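# Picking From Three Bins
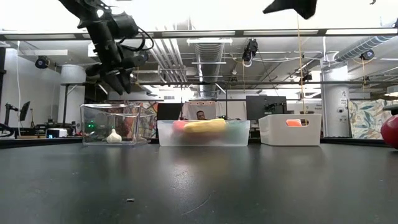
*The gripper over the clear box, with a garlic bulb inside. The frosted bin and the white bin stand beside it.*

Clear plastic gives depth cameras trouble. Light goes through the wall of a box or bounces off it at an angle, and the software ends up with a wall that has holes in it, or with an object that seems to sit a little behind where it is. Most picking studies avoid the problem by using solid bins.

Abdelilah Kettani's group at the Varkura lab in Flultanville went the other way. Their method, called Jundix, treats the container as part of the task. Before the arm reaches, the system guesses what kind of wall it is looking through and how far it should trust each camera. A clear wall gets one set of weights, a cloudy wall another. With a solid wall, the side views are mostly dropped and the views from overhead do the work.

The group trained the model on 1736 recorded grasps. Kettani says that is small for the field, and that the number was set by how long the team could keep one table running. Produce was chosen because it is cheap and no two pieces have quite the same shape. Garlic stayed in the set after the first month because its pointed top gave the fingers something awkward to close on.

For the main test, the team ran 50 picks from each type of container and compared Jundix with Tavares, the lab's older planner, which uses the same camera weights for everything. In the solid bin there was little to choose between them. In the clear box, Jundix dropped or missed the object 2 times. Tavares did worse there, mostly by closing its fingers too early.

The frosted bin is still the weak spot. A cloudy wall blurs edges without hiding them, and the model sometimes reads that blur as a second object. Kettani's group tried adding more frosted examples in December and saw only a small gain. They now plan to let the arm pause above the rim and look again before it commits to a grasp.

That extra look costs time on every pick, and the group has yet to settle how long the pause should be.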